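How the Prorkport Robot Club Teaches an Arm to Use a Spatula

A robot arm has joints, a bit like your shoulder, elbow and wrist. Each joint has a motor that turns it.

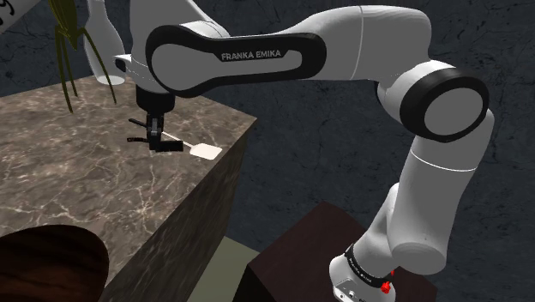

The club at Prorkport School has 30 members, and this year's project is called Pultley. The goal is to get a robot to slide a spatula under a pancake and flip it.

The members start on a computer. They build a pretend kitchen in a program - this is called a simulation - and try their ideas there. If the arm drops the spatula, they press reset and try again.

First they write down the steps. Close the fingers. Lower the wrist. Tilt the blade. Push forward. A robot does not know what "gently" means, so the members have to give it numbers for how far and how fast to move.

By April they had run 192 tries. Many early ones went wrong in the same way: the blade came down too steeply and pushed the pancake along the counter.

"Change one number at a time," says their coach, Uldis Butkienė. "Then you know which change did it."

Try it yourself with a spatula and a slice of bread. Say each move out loud before you make it.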